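09/01/2026

What a day! I was out at the Boven reserve by first light, and Iñaki Marín already had the truck running and coffee in the cup holder. Today was the elephant count, my first one, and I have been waiting for it since July.

We drove the north loop with the windows up the whole way (park rule, and Iñaki is strict about it, good for him). Two hours of nothing but guinea fowl, and then the whole Uvudum herd came down to the water at once! I had the clicker in my lap and nearly forgot to press it. We tallied 128 on that side, and the radio gave us the south side a bit after lunch, so the full number for the day is 252. I wrote it on my hand so I wouldn't lose it.

Inis was there too, the old cow with the notched ear, standing off by the fig trees and throwing dust over herself. I could have watched her until dark. Pop, her calf, kept running at the egrets and then running straight back to her.

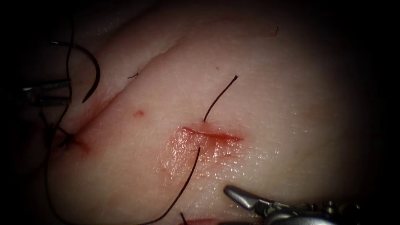 How close can a car get to the herd? Iñaki keeps 171 feet between the truck and the nearest animal, and more than that when there are calves.

Back at camp by six, sunburned on one arm only, and so happy. We do the east loop tomorrow and I've already filled the water bottles.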